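Who Will Make the Bed?

Robots can lift car bodies and sort parcels. The fitted sheet is another matter.

By Afia Wumbei
October 26, 2024

The robot at Wetmont has been working on the same towel for a little over three minutes. It has two arms, a pair of cameras where a head would be, and a flat table in front of it. It picks up one corner, lets it hang, turns it, puts it down, and picks up what it seems to believe is another corner. It is the same corner.

"Give it a second," says Eetu Heiskanen, who runs the test floor. The robot puts the towel down again and smooths it with the side of its gripper. On the next try it finds the far edge, brings the two ends together and makes a fold that most people would accept in their own linen closet.

Wetmont is a contract laundry. It washes sheets, towels and uniforms for hotels and small clinics, and it has been letting robot companies try out their machines in a corner of its building for two years. Heiskanen has seen four of them come through. Two gave up. One is still talking. The fourth, Stenotus, has the arms that were folding towels on the day I visited.

The washing itself has been automatic for a long time. So has the ironing of flat sheets, which go through heated rollers and come out the other end pressed. What is left is the part in between, where wet laundry comes out in a knot and somebody has to find the edges. At Wetmont that job is called feeding, and people do it all day. An experienced feeder takes a few seconds per sheet. The Stenotus arms, on a good run, take just under a minute.

"Speed is a problem I can plan around," Heiskanen says. "I can run it at night. What I can't plan around is when it gets stuck and stands there."

During a trial this summer the arms were given a bin of 106 hand towels, all the same size and color. They needed help with 4 of them. Then the staff mixed in bath mats and a few robes, and the run was stopped before lunch.

That is a fair picture of where things stand. A robot that sees the same object in the same place can be very good. Change the object, or the light, or the table, and the numbers drop. Factories get around this by keeping everything the same. Homes can't.

Debashish Selvanayagam spent nine years at Lindqvist, which builds packing lines for food plants, before he joined Stenotus to lead its software group. He says the move was harder than he expected.

"On a packing line, if the tray comes in crooked, you put in a rail and it stops coming in crooked," he says. "In a bedroom I don't get to put in a rail."

Cloth makes it worse. A mug has a shape, and if you know where the handle is, you know where the rest of it is too. A sheet has no shape until somebody gives it one. It can hide its own corners. It slides when it's pulled and bunches when it's pushed. People deal with this by feel, mostly without looking, and have trouble explaining how they do it when asked.

So the companies have stopped asking and started recording. The method that gets the most attention now is to collect a very large number of short examples of people doing chores and train one system on all of them. Some of these are made by steering robot arms from a distance. Others are made without any robot arm at all, by a person using a hand-held gripper with cameras on it. The person does the chore with the same kind of fingers the robot will have, and the cameras see it from close to where the robot's would.

Stenotus uses both. Selvanayagam says his group had over 2,000 hours of household work on file when we spoke, and that beds and laundry made up the largest share. Dishes came second. He would like more bathrooms, but people are less willing to have their bathrooms recorded.

What matters most, he says, is variety. A tidy lab bedroom with one bed and one lamp teaches a machine about that bedroom. Real rooms have books and mugs on the shelves, bags hanging in the closet, clothes waiting on the bed. The system has to learn which of those things have to do with the job and which can be left alone.
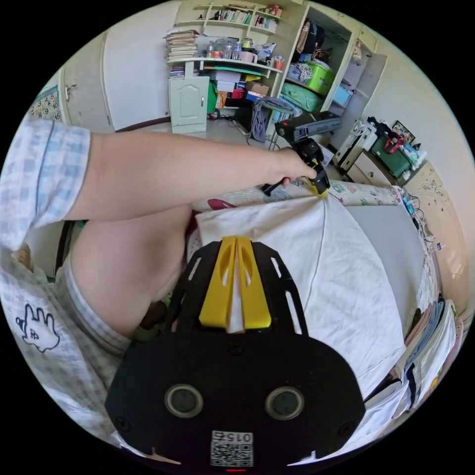 It also has to learn how hard to press. Two stiff fingers are a poor substitute for a hand, and people who use the grippers tend to change how they work. They pinch where they would normally sweep with a palm. They go back over a wrinkle several times. Selvanayagam considers this useful, as the robot will have to do the job the same clumsy way.

Paavo Rautiainen is less convinced. He managed housekeeping for a group of hotels before he retired, and he now advises Voswood, a chain of assisted-living homes that is looking at robots for its laundry rooms. He has watched demonstrations from several companies and he brings his own sheets.

"They show me a pillowcase," he says. "I ask for the fitted double with the tired elastic. Then there is a discussion."

Voswood plans to start a small test in December, limited to towels and washcloths at a single home. Rautiainen wrote the terms. The machine has to finish 100 items in a row with no person touching it, on an ordinary day, from an ordinary basket. If it can do that, the homes will consider a second machine. Beds are not part of the test.

Staff at the home have mixed feelings. Heikki Aaltonen, who works mornings there, says he would happily hand over the towels. He would rather keep the beds, even if a robot could make them. Making a bed is when he talks to the person who sleeps in it, and he notices things, like a cup that hasn't been touched or slippers on the wrong side.

Cost is the other open question. Stenotus does not publish a price and Selvanayagam would not give me one. Heiskanen says any machine would have to pay for itself in three years for Wetmont to buy it, and that the current one would not — it is too slow, and a person still has to stay within reach.

He is keeping the arms through the winter anyway. Feeding is hard on the shoulders, he says, and he has two openings on that line he has not been able to fill. Before I left he tipped a fresh basket onto the table and restarted the run. The robot took hold of a towel by the middle, held it up, and began looking for a corner.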